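4.2 Moving the songs without losing the room

By the time I joined the Pardale tour in October, the Latvian version of the show had already been through two translators and was on its third set of surtitles. I'd come to study how a musical changes when it crosses a language, and I'll admit I thought I'd spend most of my time on rhyme. I spent most of it on breathing. Singers need somewhere to take a breath, and the English book puts those gaps after short, punchy words that just don't exist in the same place in Latvian (the endings alone will add a syllable when you least want one!).

Lucie Hawthorne, who wrote the original lyrics, was very good about this. She sat in on the rehearsals at the Zariņš, a lovely old house with 236 seats and a stage that slopes more than anyone had warned the dancers about, and she rewrote her own English lines so that the translator had more slack to work with. I've not come across that in the earlier studies, where the source text is nearly always treated as fixed. Here it moved. By the end of the run there were lines in the English script that only existed to make the Latvian easier, and the London cast went on to sing them without knowing why they'd changed.

I should say something about how I collected all this. I kept a rehearsal diary, I recorded the table reads where the company would let me, and after each performance I handed out a card with two questions on it: which song do you remember best, and was there a moment when you felt lost? I got 198 cards back that I could use. A few more had only phone numbers or shopping lists on them, and one was a very long complaint about the interval queue, which I've kept because it was so well written.
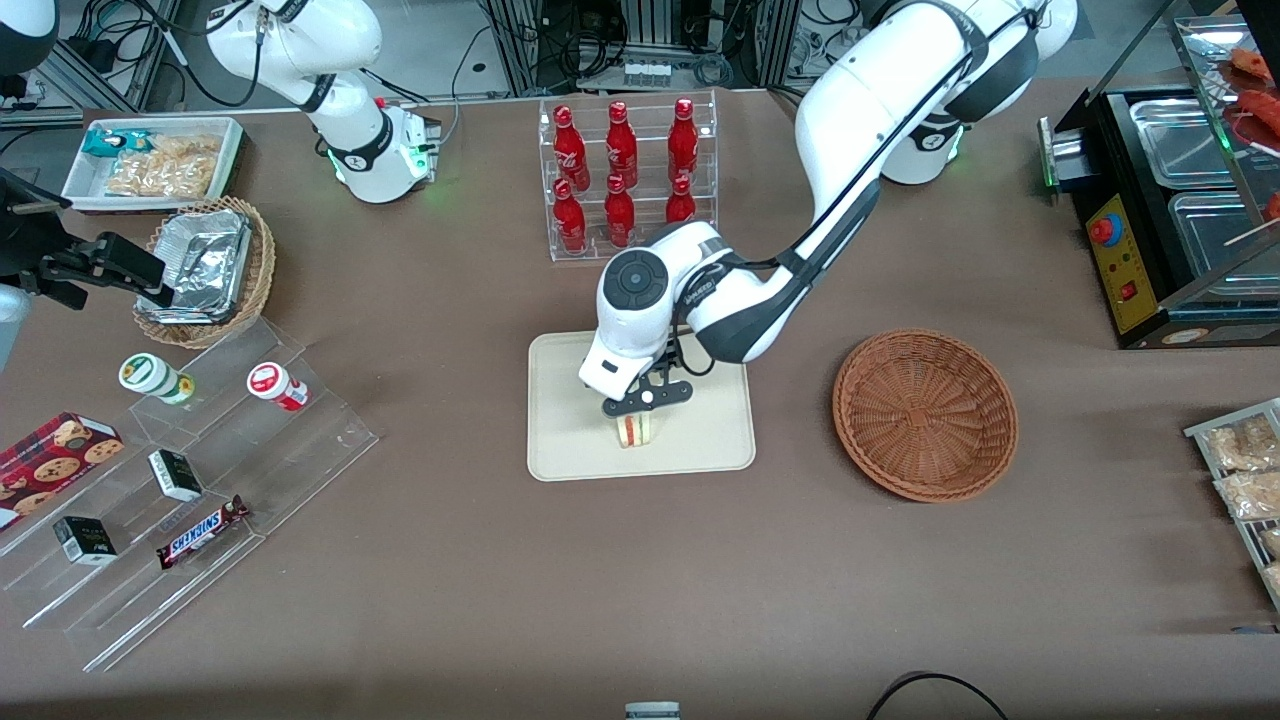
Fig. 3

Vol. 2, p. 236

The answers to the first question surprised me. I'd expected the big closing number of the first act to win easily, as it does in the English reviews, but the song people kept naming was the harbour duet, which is slow and quiet and which the producers had very nearly cut at Emeldale for running time. Widad Akl played the mother in both languages, and when I asked her about it she said the Latvian words let her hold the vowel at the top of the phrase, while in English she's always trying to get off a consonant. "I can stand still in it," was how she put it. I went back to my recordings and she's right, she does hardly move.

The second question was harder to make sense of. Plenty of people said they never felt lost at all, and I suspect some of them were being polite. Those who did feel lost pointed mostly to the patter song in the market, where the surtitles (projected high on the left at the Zariņš, lower and to both sides at the Arus) couldn't keep up. The Arus has 2000 seats and a much longer sightline, so I'd assumed the trouble would be worse there. It was better. People in the upper circle could take in the words and the actors in one go, whereas in the smaller house you had to choose, and if you chose the titles you missed the business with the fish.

I don't want to lean too hard on that comparison. The Arus audiences had booked later, after the cast recording was out, and quite a lot of them were mouthing along by the second act. A couple near me knew the harbour duet all the way through in Latvian, which was more than I could manage after six weeks in the rehearsal room. Section 4.3 takes up the recording properly and looks at what it did to the tempo of the patter song, which had slowed a good deal by the final week at Pardale.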